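January 9, 2021

Paste, batch three of the winter lot. Started late, bench still covered in offcuts from the Melnychuk ledgers. Cleared one end only.

Wheat starch from the new Grameo bag, 70 g into 415 ml cold water, left to stand while I washed brushes. The old bag had a slightly grey look when it settled. New one settles whiter and takes longer to stir back up. Cooked on the small ring, low, wooden spoon. Turned glassy quite suddenly, then kept going till it dropped off the spoon in lumps. Arm ached. Lid on, cooled to 19 degrees before sieving. Twice through the horsehair sieve, third time not worth it.

Tested on Skavmont 50 gsm, strips along the grain and across. Undiluted first, which is silly, it dragged and one strip tore. Thinned to single cream and it went down nicely. Across the grain still cockles at the ends. Pressed between blotters under the light weights, not the nipping press, someone has left the platen sticky. Whoever it was, meths and a rag please.

Rice paste next. Same plan as the starch but whole grains, short grain, cooked very soft with far too much water and then rubbed through. Slower through the sieve than wheat, clogs, have to keep scraping the underside. Smells better. Much tackier between the fingers at the same thickness. Spread it on the same Skavmont and could not slide the lining once it was down, so no good for anything big where you need to shift it about. Fine for spine linings, I'd guess. Left a faint shine where it squeezed out at the edge. Wiped most of it off with a damp sponge. 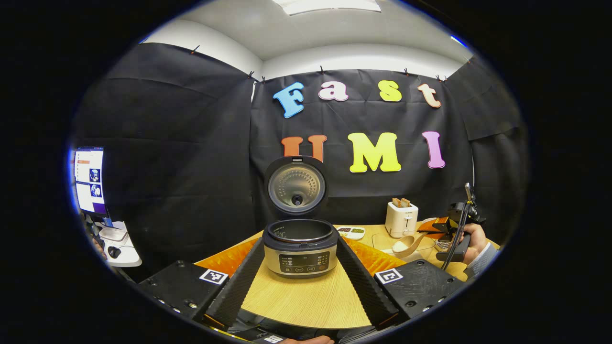

Can the rice paste be kept over from one week to the next?

Best not to. Treat it as good for two or three days in the fridge, covered, and throw it out at the first sour smell or any spots. Wheat starch lasts a bit longer, but sieve it again before use.

Ledger two: boards off, spine cleaned with a poultice of the leftover wheat paste. Old glue came up in brown jelly after the second go. Four sections loose at the front, the rest sound. Sewing thread is thicker than what we have on the shelf, need to order or double up the thin. Leaning towards ordering. Don't trim the fore edge, there are notes in pencil right out to the margin.

Colour match for the new cloth is off. Looked right under the lamp and wrong by the window. Too red. Try the sample book again in daylight before anybody cuts anything.

The man at the Jelthorpe record office wants the set back by April. Should be alright if the drying doesnt drag like last time. Told him I'd confirm after the linings.

Strips to check in the morning:
wheat, thinned, both directions
wheat, thick (the torn one, keep it anyway)
rice, thinned
rice, thick

Peel by hand first, then damp a corner of each and see how quickly it lets go. If the rice ones won't realease without soaking then it's wheat for the lot. Also write the date on the tubs this time.

Blotters low. Sieve left in the sink to soak - do not let it dry out with rice in it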